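About Durnari

Durnari is an independent test shop in Demville. Companies send us grippers, arms, wrist cameras and controllers, and we try them on ordinary handling jobs and write down what we find. Most of our customers run packing lines or small parts stores. They have usually narrowed the choice to two or three products and want somebody outside the sales process to run them side by side.

We do not sell equipment and we do not take commission from the people who make it. The customer who orders the comparison pays for it and owns the report.

The shop was started by Elif Naz Ersoy, who had spent years setting up arms for a food packer and was tired of choosing fingers from catalog pages. Vikas Ahuja joined in the second year to look after controllers and cameras. There are 17 of us now, most of us technicians.
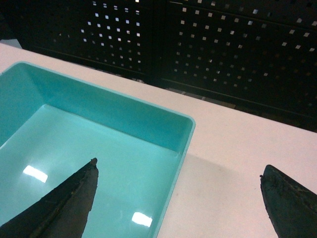
Finger grippers are the largest part of our work. A data sheet gives stroke, force and weight, but it says little about how a pair of fingers will get on with a thin plastic wall. We start every pair wide open over the rim of a tray, one finger on the inside and one on the outside, and close from there. Glossy trays are part of the standard set as well, because overhead lights leave bright patches on the floor of the tray and some wrist cameras handle that badly. We would like to know which ones before the customer does.

A standard comparison is 1,145 grasps per gripper, split across trays, cartons, bags and loose parts. All the grippers in a comparison use the same arm and the same program, with changes only where the mounting makes them necessary. If we have to change something else, the report says so and gives the old and new settings.
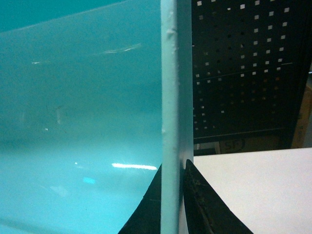

Edge grasps get their own section in each report. They are where cheap fingers and expensive fingers differ most, and also where the price sometimes makes no difference at all. We record where each tip meets the wall, how far the part shifts as the grip closes, and whether the second finger arrives late. We do not replace fingers at the first sign of wear. A ridge that has gone rough and picked up scuffs may hold differently from a new one, and a customer's fingers will look like that soon enough. Both conditions are tested when the customer asks for it – most do.

Cameras are compared on the wrist and from above. For the wrist position we look at close focus, glare, and how much of the view the fingers block. For the overhead position we look at reach and at how well the camera copes with dark areas behind the work. 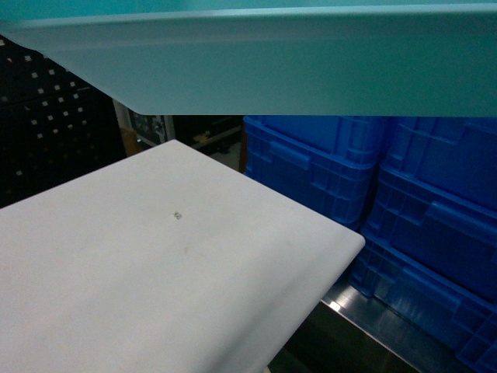
Controllers take the longest. Vikas and his group run each one through the same 62 checks, starting with a cold boot and ending with a pulled network cable. A full run takes most of a week. Our longest job so far was for Öztürkmen, who wanted three controllers tried with two arms each, and the log for that one came to 3,368 entries.

Our reports are written in plain language, with the raw logs attached. There is no overall score. Customers have asked for one, but a gripper that suits a bakery may be wrong for a screw factory, and we would sooner give the results for each task and talk them through on the phone.

Visiting and sending equipment

Customers are welcome to watch their own tests. Runs start at 8:30 in the morning and the shop is a short drive from the Plilport exit. Please let us know the day before so that we can put other customers' equipment away.

Equipment should arrive with its mounting plate, cables and the current manual. We return everything after the report is accepted, including worn fingers, unless you tell us to keep them. We take new bookings all year except September, when the arms are serviced and recalibrated.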